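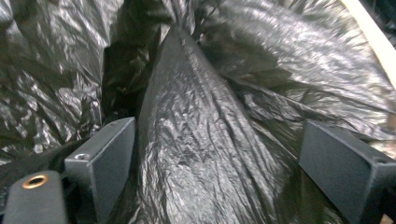 According to Trullberg, thin film is where most parallel grippers are found out, and a comparison that leaves it off the list says little about daily use. The firm's remark came in reply to the first results from Starnilard, which has been testing two hand-held grippers on soft and slippery goods.

Both tools use the same camera and the same controller settings. They differ in the fingers: one set has plain flat pads, the other a softer pad supplied by Skekia. Each is due to complete 1000 grasps by the end of October, with black plastic bags making up the larger share.

Starnilard said the flat pads held film well once a fold had been gathered between them, but were slower to find one. Glare was a further problem – bright creases in the plastic were often taken for edges by the tracking software. Hunt, the in-house program that picks the grasp point, will be changed before the second round.

Rigid items are included as a check, placed close to the bags so that the operator has to work near them.
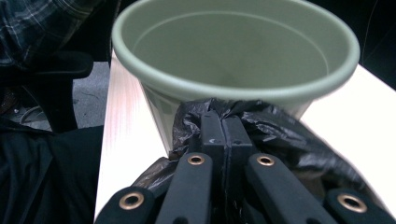
Next round

The second round will add two sizes of bag and a slower closing speed. Trullberg has asked for the force logs to be released with the results.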